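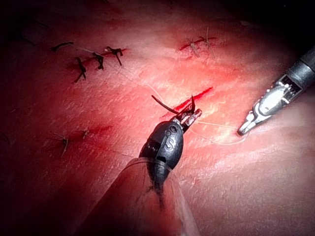 Odair Medeiros m'a demandé si un robot pouvait vraiment apprendre à coudre, ou s'il fallait être docteur pour ça. Bonne question ! Dans notre atelier partagé, on s'entraîne sur un coussinet rose et rouge qui imite la peau (c'est du synthétique, personne n'a mal). On y fait des coupures, puis le robot les referme avec des petites pinces, une aiguille courbe et du fil.

Pourquoi courbe, l'aiguille ? Essaie de piquer une éponge avec une aiguille toute droite : elle entre, mais pour la faire ressortir du même côté, bon courage ! La courbe, elle, plonge et remonte toute seule quand on tourne la pince.

Une pince tient l'aiguille, l'autre s'occupe du fil. Moi j'adore les nœuds noirs, ils se repèrent super bien sur le rose. Les blancs, il faut presque coller son nez dessus !

Notre programme s'appelle Zosis et il a déjà 122 essais dans son cahier. Le plus dur pour lui, c'est de ne pas tirer trop fort. Si tu veux t'entraîner comme lui, prends deux pinces à épiler, un bout de laine et fais un nœud sans les doigts. J'ai mis 8 minutes la première fois !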